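## 4. Tabletop Plate Handling 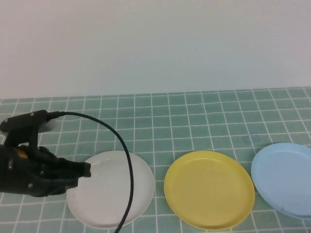 **Figure 3.** Plate task workspace: the hand above the white plate, with the yellow and light blue plates to its right on the green tiled surface.

### 4.1 Task definition

The plate task is the shortest of the chores in the Juvberg set and the one on which the arm and hand fail most often. The controller receives a written instruction that names one plate by color and a goal, either "stack" or "hand over." A stack trial is complete when the named plate rests inside the rim of a second plate and stays there after the fingers have opened. A handover trial is complete when the plate is held above the table at the transfer height and remains level enough that a dry sponge placed on it does not slide off.

We chose plates over cups and bowls for a practical reason. A cup offers a wall that fingers can close on from many directions. A shallow plate lying flat offers a low rim and little else, and the space under the rim is too small for a full fingertip. People solve this by pressing one side, sliding the plate to an edge, or working a nail beneath the rim. The first and third of these are available to a jointed hand in principle. The second was excluded, as the table edge lies outside the safe region of the arm.

As in Figure 3, plates are set in a loose row with small gaps between them. The gaps matter more than we expected during planning. A finger that comes down outside the rim needs clearance on the table, and a neighboring plate can take that clearance away. Positions were not fixed by a jig. The operator placed the plates by hand before each trial and was told only to keep them apart and within reach.

### 4.2 Surface and background

The tiled surface was kept for all sessions. Its grout lines form a regular grid, which helps when checking the camera calibration by eye but gives the segmentation step a large number of straight edges to reject. The wall behind the table is plain, and errors in plate detection were confined to the tabletop. Early versions of the detector, trained on the Vovness kitchen recordings, lost the lower rim of pale plates when the shading on the rim was close to the shading on the tile. Retraining with 3,000 additional labeled crops removed most of these cases. It did not remove all of them, and the remaining ones are counted below as perception failures.

Scuffed plates were not replaced. A household machine will meet worn dishes, and we saw no value in reporting results on clean ones only.

### 4.3 Approach and contact

Each attempt has three phases. In the approach phase the hand moves over the chosen plate with the fingers curled and one finger extended. In the contact phase the extended finger is lowered onto the plate interior until the estimated joint torque passes a threshold. The plate is then pressed lightly so that the far side of the rim can rise, and a second finger is brought under it. In the lift phase the grip closes and the arm moves upward at reduced speed.

The contact threshold was set by Karaca on a bench test and was not tuned again for each plate. This is a weakness of the study. A lower value leaves the finger hovering above the surface with no contact, while a higher value drives the plate along the tile. Both outcomes were recorded, and the second was more common.

The cable from the sensor module on top of the hand is a separate concern. It was left free in a loop so that the wrist could turn, and in some arm positions it lies across a plate. The tracker treats a thin dark line over a plate as a split in the plate region. We added a merge step that joins two regions of the same color when their outlines fit a single ellipse. The step works on still images — it is less reliable while the arm is moving.

### 4.4 Results

We ran 142 trials over the full set of instructions. The plate was lifted clear of the table in 46 of them. The other trials ended in one of the following ways, listed from most to least frequent:

- The plate slid before the second finger was under the rim.
- The rim rose but the second finger closed above it.
- The detector returned no plate, or the wrong outline.
- The operator stopped the arm.

Success depended strongly on the neighbors of the target. A plate at the end of the row could be approached from its open side. For the middle plate, the second finger often touched an adjacent rim first, and the torque estimate read this as contact with the target. Oral and Gu reviewed these trials separately and agreed on the cause in every case they marked as a neighbor contact.

Color had no measurable effect on the lift phase. It affected perception only, and mainly for the plate closest in tone to the tile.

### 4.5 Discussion

The lift rate is too low for home use, and the set of conditions was generous: a flat table, plain dishes, even light, no food, and no water. The failures are concentrated in a few seconds of contact at the rim. Planning the arm path was never the limiting step, and longer planning times gave no improvement.

Two changes are being prepared for the next round, scheduled for April at the Flatolthorpe site. The first is a thinner fingertip. The second is a contact estimate that compares torque on neighboring fingers before the grip closes. Cable routing along the wrist will be tested afterward, with the merge step left in place so that the two effects can be measured apart.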